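Kerkivwood key-hanging set: known fault

Width readings in 36 of 3399 episodes are wrong. The logged jaw opening stays at zero while the jaws are open. Cause not found.
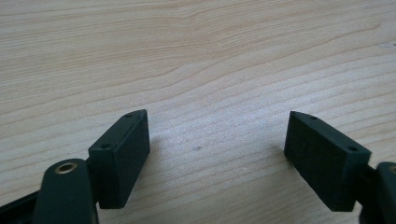 Jaws open, nothing held.

Lakshmi Amin flagged the bad episodes by hand — see the faults column.
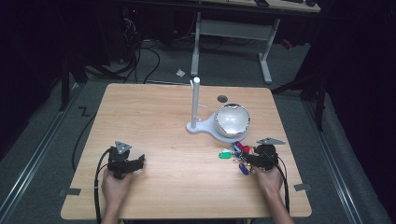 Do not replay flagged episodes on an arm. Keys with metal rings, like the bunch by the right gripper, can jam a jaw that closes early. Questions to Deepika Ramasamy.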